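The Baker's Window
Thursday, Sep 24, 2020

Luuk De Graaf had been meaning to write to his old friend for so long that the letter had grown, in his head, into something far too grand to post. It had weather in it, and opinions, and a long passage on the ferry at Jarkport which he was rather proud of and could never get down on paper in the right order.
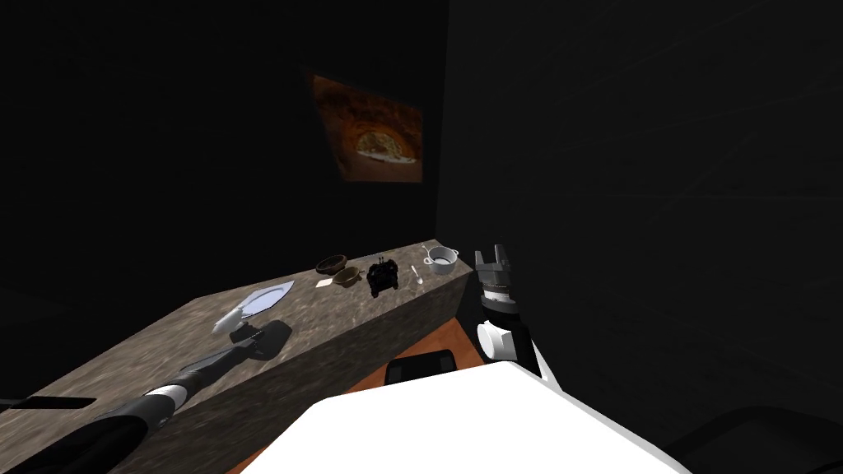
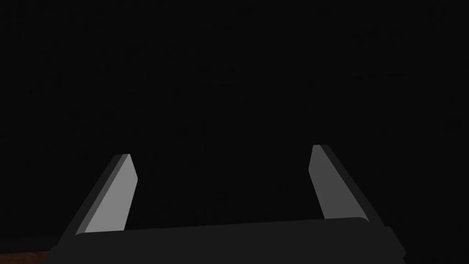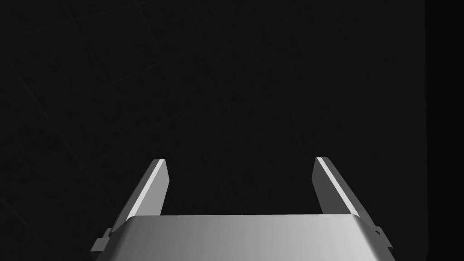
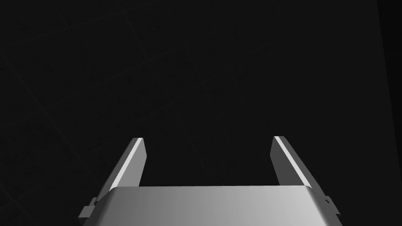
So on his free evening he walked down to Koster's tea room instead, where the light was better, and asked for a pot of the strong stuff and 3 sheets of paper (he had forgotten his own, as he generally did). The girl gave him four and wouldn't hear of being paid for them.

"Dear Hicham," he wrote, and then drank a whole cup of tea.

Hicham Helmy had gone up to Kollwood in January to look after his sister's orchard, only for a fortnight, and had found he liked the trees and the trees seemed to put up with him. His letters came down the valley every so often, smelling of apples and full of questions. Was the harbour wall mended? Did the band still play that dreadful march? Had Luuk got himself a dog yet?

Luuk answered them one by one. The wall was mended, though badly. The band had learnt a second march, which was worse. There was no dog, but there was a cat that came in by the scullery window and slept on the good chair, and he had stopped pretending to mind.

By then he had filled two sheets and not said the thing he had come to say, so he turned over the second one and said it quite small, near the bottom, where it might be taken for an afterthought. "The spare room is aired. I could come up to you, of course, if that were easier. I can pick apples."

He folded it before he could read it again, drank the last of the tea, and went out to catch the evening post, with the two clean sheets buttoned inside his coat.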